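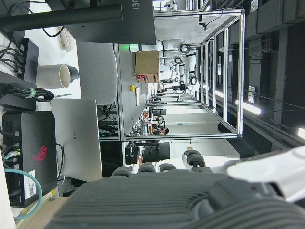

Desks of Clerwood, part 2

Piret Venckus wanted a gallery of the new kitchen. She is getting desks. Room 278 first, where the furniture is blameless.

The paper cup has retired onto its side. It shares the surface with a closed silver laptop, a mini PC with a red eye on top and enough black cable to moor a ferry. One coil has been gathered up in a teal tie, which in this building counts as spring cleaning. Hakim Tjoa sent round a note in April asking for a bit more of that. It had 20 bullet points.

The white table is scuffed and creased, and I'm fond of it.
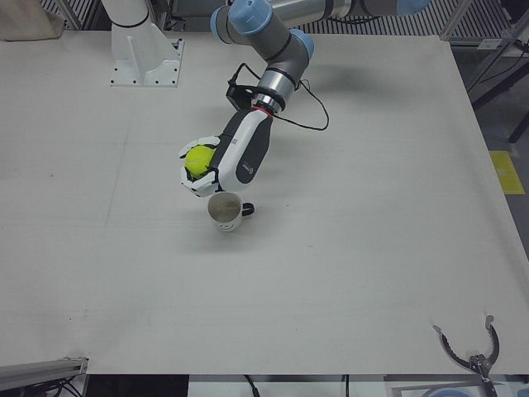
My own vote for best in room goes to the mug with the black handle and the little face near the bottom, smiling or smirking depending on how your day is going. It could stand a proper scrub inside. The tennis ball is yellow-green and fuzzy and has no entry on the inventory, which runs to 2832 lines.

Next up: the Kurko annex, shelves only.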